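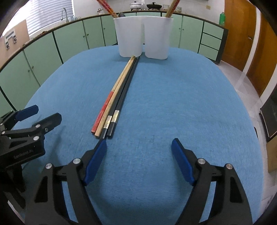 Four chopsticks laid in parallel on a blue tablecloth, with two white chopstick holder cups behind them.

Chopstick holder

A chopstick holder, also called a chopstick cup, chopstick canister or utensil cup, is an upright container used to store chopsticks between meals. It is found in home kitchens, cafeterias and noodle shops, and stands on a counter or a dining table, or hangs on a wall near the sink. It differs from a chopstick rest, a small support that keeps the tips of a single pair off the table during a meal, and from a chopstick case, which is closed and made for carrying.

Form and size

Most holders are tall cups with a round, oval or squared outline. The walls must be high enough to keep the chopsticks from tipping the cup over but low enough that the upper ends stick out and can be picked up. Household chopsticks are commonly longer than the cup is deep, so a full holder shows a spread of ends leaning in different directions.

Single cups are the simplest type. Double holders have two compartments joined along one side, and two separate cups placed side by side serve the same purpose. Larger models add a third compartment for spoons or small kitchen tools. Wall-mounted versions hang from a hook, a screw or a suction pad.

Materials

Plastic holders are light and cheap, and many are white or partly see-through. Ceramic and stoneware cups are heavier and less likely to fall over, but they chip. Stainless steel holders are usually perforated with holes or slots. Bamboo and wood are also used, mainly for dry storage, as both can stain or grow mold when left standing in water.

Drainage

Chopsticks are often put away while still damp. Water runs down to the lower ends and collects at the bottom of the cup, where it can cause odor, dark spots on bare wood and swelling under lacquer. Holders made for use next to the sink therefore have an open grid or a row of holes in the base, often with a removable tray underneath. Holders without drainage need to be emptied and wiped out regularly.

Whether chopsticks should be stored tips up or tips down is a matter of household habit. With the tips up, the eating ends stay out of any water in the base, but they are more exposed to dust and to the hands of anyone reaching for a pair. With the tips down, the thicker ends are the ones handled. Restaurants that leave holders on the table generally place the tips down.

Sorting and pairing

In many homes one holder takes chopsticks of several kinds, including plain wood, lacquered wood, patterned sets and black chopsticks with metal bands near the grip. Over time single sticks are lost or broken, and unmatched ones build up. Before they are put away, chopsticks may be laid side by side with the tips facing the same way so that length, color and thickness can be compared. Bands and other markings help in matching sticks that are otherwise alike.

A common arrangement with two cups is to keep patterned or lacquered chopsticks in one and plain wooden ones in the other. Some households instead keep a cup for daily use and a second for guests, or set aside long cooking chopsticks, which are often too tall for a table holder.

Commercial use

Cafeterias use wide canisters, some of which hold as many as 100 pairs. The housewares maker Gomar sells a double plastic cup for home use and a steel canister for food service. The Grivach line, sold mostly to noodle shops, has a hinged lid and a sloped floor that drains toward the back.

Collections

The Mac Carthaigh collection in Rarkdale, a private collection of tableware, lists 651 items connected with the storage of eating utensils. Of these, 256 are chopstick holders, the greater part of them ceramic. The rest includes spoon jars, wall racks and travel cases.

See also

Chopsticks
Chopstick rest
Dish rack
Utensil crock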